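The Table Is Not a Drawer

October 21, 2023

The advice used to be that every object should have a home. I read this in August in a booklet that came with a set of Holletti storage boxes, and it has been bothering me ever since. A home! My stapler doesn't have a home. My stapler has a series of temporary addresses, like a man avoiding a subpoena.

I live with a white table. It has rounded corners, a matte top and no drawer, and I bought it because the page it was sold on showed it with a single cup on it. The cup was very persuasive. I paid 160 dollars for the table and have spent the two years since trying to get back to the cup.

What I've come to believe, and what I'd like to argue here against the whole storage industry, is that a table with a few unrelated things on it is in perfectly good order. We have been talked into seeing it as a symptom. Fruit belongs in the kitchen, stationery belongs in the office, soap belongs by a sink, and anything still in its packaging belongs back in the bag until you've decided whether you're keeping it. Put one from each group on the same surface and your visitors start asking if you're sleeping enough.

But consider how a thing ends up in a drawer. Somebody coming for dinner causes it. You sweep the top of the table into the nearest opening, shut it, and light a candle. The objects haven't been put away. They've been hidden from company, and the next time you want the eraser you will go through some 50 dead pens to find it. I know a drawer in my own hallway that I open only to confirm that I shouldn't have.

The people who make Zuvon trays will tell you the answer is a tray. I've owned Zuvon trays. A tray is a smaller table that you put on your table. Then there's Emolum, the app, which wanted me to log each item I own and assign it a room. I got as far as item 19, a ball of string, and was asked which room it "lives" in. I closed the app and went for a walk. The string is still at large.

Fruit is where the tidy people are on their weakest ground. A banana in a bowl on top of the fridge is a banana you'll meet again when it's black. A banana left out where you work gets eaten, usually in the middle of a phone call, and the same goes for pears, which give you a very short window and expect you to be watching. I have lost more pears to good storage than to anything else.
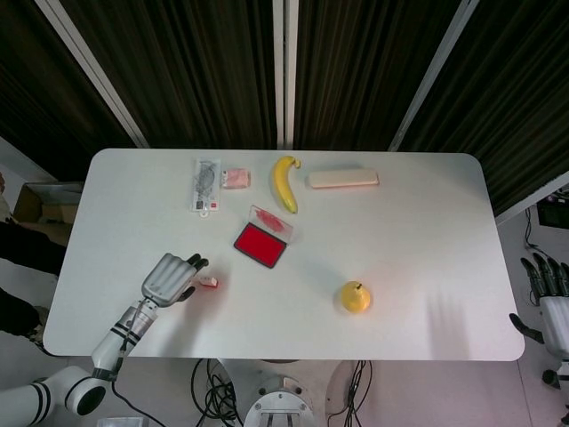
Ink pads are another case. Mine is red, and it was kept for years in a labeled box on a high shelf at my old place on Kirui Street, where it dried out in complete safety. A new one sits out now. I stamp things. I stamp things that don't require it. My gas bill has never looked more official.

I'll grant the other side that there's a limit. If you have to move something to put down a plate, you've gone too far, and if you have to move something to find the plate, you should call a relative. My rule is that everything on the table should be lying by itself, with white showing all the way around it. Once things start going on top of other things, it's a pile, and a pile is just a drawer that hasn't been built yet.

Inside that limit, leave it alone. The Holletti boxes were good boxes, for what it's worth. They're in the closet, nested one inside the other, and the largest has the booklet in it.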